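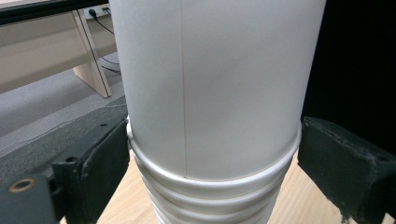

Duan wants the grip width logged as commanded and as measured, both, for every demonstration from now on. Their reading is that the policy learns the commanded value and then squeezes harder than the hand did. Agreed in part. Commanded and measured differ by up to 2 mm on the paper cup stack, enough to matter on thin walls.

Monday, cup task, hand-held tool, worn fingers still fitted.

Grip is taken at the rolled rim, one finger each side. Higher up, on the plain wall, the cup gives before the width reading settles. Wrote this into the operator notes.

Total demonstrations in the Grosura set: 1877. Of these, 300 go back to Prastasari for relabelling. The release point was marked at first finger movement and should be at loss of contact.

Remote control runs on the Trondinmont arm are slower and the approach is jerky in the last few centimetres. Keep them in a separate folder. Do not mix with the hand-held set until the time base is the same.

To do: new finger pads, 2 pairs. Recheck zero after fitting. Ask Duan which clock they use for the width log.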